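**Bench Notes: the Skadier two-armed sorting cell**

Regular readers know my position on sales decks. If a machine can pick up a part, I'd like to see it pick up a part, and I'd like the person from the sales department to stand well back while it does. So when Thampi, who distribute the Skadier cell in our region, offered a demo day, I said yes on condition that we could pick the job.

They agreed a bit too quickly, which should have told me something.

The package on offer is two black arms, two jointed hands, a green belt conveyor and a stack of plug-in software called Heremon that is supposed to learn your parts without anyone writing a line of code. It comes on a 12-month lease or as a purchase, and the lease is what Thampi would very much like you to sign. Training for your operators is included for 5 days. After that you are billed by the hour, at a rate I will let them break to you in person, ideally when you're sitting down.

The job was the dullest one I know: white ring gears and blue bins, with a belt alongside. Rings are mean little objects for a robot. They have a hole where you would like there to be something to hold, the teeth catch on fingertips, and a pile of them in a bin will hook together like coat hangers in a closet. A suction cup is no help at all.

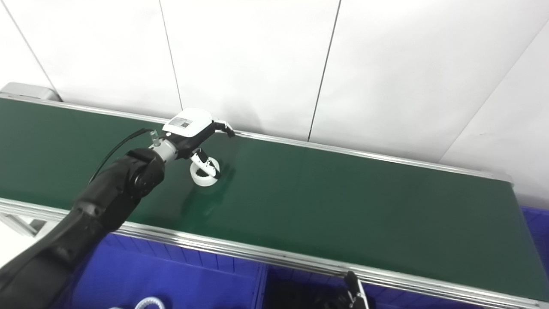
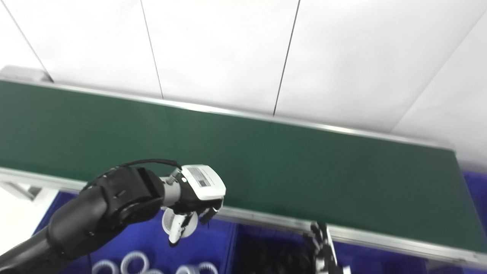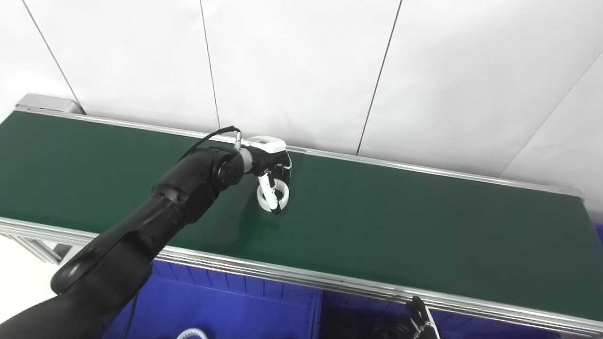 *Ring gears, blue bins and the Skadier's left arm at work.*

I asked Sofia Seixas, who runs demos for Thampi and has clearly met people like me before, what happens when the hand gets a bad grip. Her answer was that the software decides whether to let go and try again or carry on and hope. She put it more politely than that. You can set how fussy it should be, on a slider, and she recommends starting fussy. So do I. A slow cell that places parts properly is a nuisance, and a fast one that doesn't is a second job for whoever is on the late shift.

Things I liked. The hands can be swapped with one tool, and the tool lives on the cart, where it might even stay. The teaching screen uses words instead of icons. The manual is 49 pages long and appears to have been written by someone who has stood next to the machine.

Things I didn't. The stop button on the teaching tablet is the same size and shape as the button for "save," and they are neighbors. The fan in the control cabinet has one speed, and it's the speed of a hair dryer. Spare fingertips are sold in packs of 8, so if you wear out a single tip you will own a small collection. And the bins are extra! You are buying a system for taking things out of bins and the bins are extra.

How does it compare with the Amonov kit we covered in June? The Amonov is cheaper and quicker to set up, but it has one arm and a plain two-jaw gripper, and it wants every part handed to it facing the same way. If your parts already arrive in neat rows, buy that and spend the difference on lunch. If they arrive in a heap, the Skadier deserves a look.

Thampi will run your own parts if you ship them a box two weeks ahead. Send the ugly ones. Demo slots are open through the end of next month, and you can book by replying to this newsletter. I'll pass your note along to Sofia, who has asked me to mention that parking is behind the building.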